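Domestic Cookery, Level 1
Session 4 handout: Cooking with a single pan
Kidside Adult Learning, Metby

Please read this before Wednesday. We will cook two of the dishes in class and you will do the third at home.

1. Why one pan

Many people on this course have one ring, a small kitchen or not much time. A deep saucepan will boil, simmer, stew and steam. It will also fry onions well enough to start a soup. The dishes in this session are lentil soup, rice with peas, and a plain tomato sauce.

2. Heat

Learn to tell the stages of heating apart by eye. At a simmer, small bubbles rise slowly and the surface trembles. At a boil, large bubbles break quickly all over the surface. Most of the cooking in this session is done at a simmer. If a recipe says "bring to the boil, then reduce", it means turn the ring down as soon as the large bubbles appear.

Electric plates hold their heat after you turn them down. On those, slide the pan half off the plate for a minute. Gas responds straight away. The rings in the Truralton annexe are electric, so allow for this if you are in the evening group.

Keep the handle turned inwards, away from the edge of the cooker and away from any other lit ring.

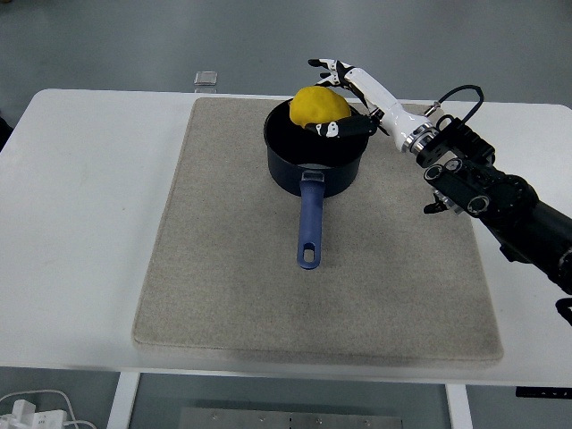 Should the lid be on or off when simmering?
It depends on what you want at the end. Leave the lid off for a sauce that needs to thicken, so that the water can escape. Put it on for rice, or for anything where the liquid has been measured. For soup, set it slightly to one side.

3. Rice by absorption

Use one mug of long grain rice to two mugs of water. Rinse the rice until the water is nearly clear. Put it in the pan with the water and a pinch of salt, bring to the boil, stir once and cover. Turn to the lowest heat and leave for 10 minutes. Take it off the heat and leave it covered for five minutes more. Add the peas for this second stage if they are already cooked.

Do not lift the lid to check. If your rice comes out hard in the middle, add two spoonfuls of hot water, cover and wait again.

Cool any leftovers quickly, put them in the fridge within an hour and eat them the next day. Reheat once only, until steaming all the way through.
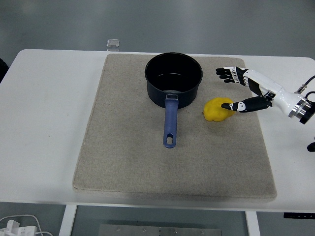
The tomato sauce follows the same order as the soup up to the point where the liquid goes in. Soften a chopped onion in oil over a low heat, with the lid on, until you can cut it with the side of a spoon. Add garlic and cook for one minute - any longer and it turns bitter. Add a tin of tomatoes, then simmer uncovered until a spoon drawn across the bottom leaves a clear line.

4. To do at home

Make the sauce once before the next session. Write down how long the onion took, how long the sauce took, and what you would change. The full recipe is on page 31 of the course booklet.

Bring an apron, a container with a lid and your notes.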